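Last change: Jun 7, 2020

# Ernia

Ernia is a small dataset of written notes about the first weeks after a person stops drinking. The notes come from people who stayed at the Teladik recovery house in Cârstea and who agreed in writing that their words may be shared. We publish it for students of social work, for counselors, and for anybody who builds simple text tools for this field.

It is not medical advice. If you or someone in your family needs to stop drinking after heavy use, please speak with a doctor first. A sudden stop can be dangerous.

## What is inside

- `notes/` has the notes, one plain text file for each day of each writer
- `labels.csv` has the labels, one line for each note
- `guide.md` has the rules which the labelers followed
- `consent_form.txt` is the empty form, in Romanian and in English

There are 14 writers. Each of them wrote for 30 days, but not every day has a note. A missing day is left missing, and we did not fill it with an empty file. Please do not read a missing day as a relapse. Often the writer was only tired or had a visit from the family.

## How the notes were written

The writers received a paper notebook and had 15 minutes after the evening meal. No topic was given. In the first version of the plan we had a list of questions, but Virgil Bucur, who led the evening group, asked us to remove it, as the answers were becoming too similar to each other. I think he was right. The free notes are harder to label, but they are much richer. People write about sleep, food, money, anger, their children, and very often about their hands, which they do not know where to put in the evening. 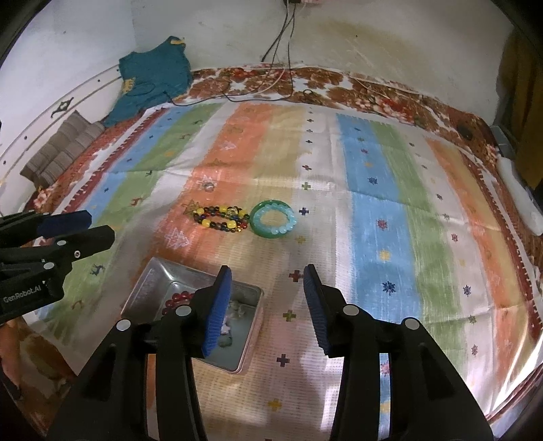 The notebooks were typed by two persons. Spelling mistakes were kept when the meaning is clear. When a word could not be read, you will find `[?]` in its place. The translation into English was made later, and it is more correct than the original in some places. If you study the style of the writers, please use the Romanian files.

## Labels

Each note has 2 labels:

- `mood`: low, mixed, good, unclear
- `craving`: none, mentioned, strong

The label `mentioned` means that the writer speaks of alcohol as something wanted, even in the past. A sentence such as "my brother came and he smelled of beer" is `none`, if nothing more is said. We argued a lot about these cases, and the guide has a page for them.

Petrică Matei labeled all the notes and I labeled them again without seeing his work. Where we did not agree, we talked and decided together. The first choices are kept in the columns `mood_a` and `mood_b`, and the same for craving.

## Privacy

Names of persons, streets and employers were replaced with tags, for example `[SISTER]` or `[FACTORY]`. The writers have codes only. Please do not try to find who they are. Cârstea is a small place and people know each other.

A writer can ask at any time that the notes be taken out. When this happens we publish a new version, and we ask you to delete the old one.

## Known problems

- Most of the writers are men over the age of forty. Do not use the data to speak about teenagers.
- The house does not accept people who are still in detox, so the hardest first days are absent.
- Some notes are one line long. `unclear` is used very much for them.
- The dates are replaced by day numbers, but a few writers mention Easter or a birthday.

## Loading

The files are in UTF-8. If the letters ă and ț look broken, your program is reading another encoding. The table opens well in Pikance with the separator set to semicolon.

## Use

Free for teaching and research. For anything commercial, please write to the house before you start.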